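Home Diary Older Newer About

8/5/24

Bad sleep again. Up at 5, tea, rain on the skylight. Bus to Orkby late – 16 minutes, stood the whole time. Bought plums and the wrong lightbulbs. Must take them back tommorow.

Tomatoes finally turning. Two split. Gave them a long drink and tied up the tall one with old tights.

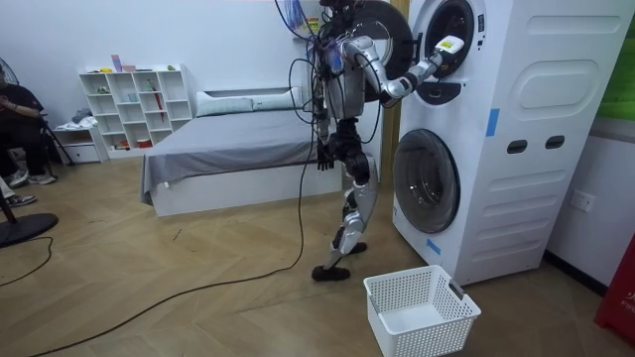 What to do about the January trip? Book the small place in Clitetti and stop dithering, the fare only goes up.

Soup for supper, too much salt. Read 8 pages of the Pindivine book and lost my place agian. Knee sore – stairs probably. Bed early.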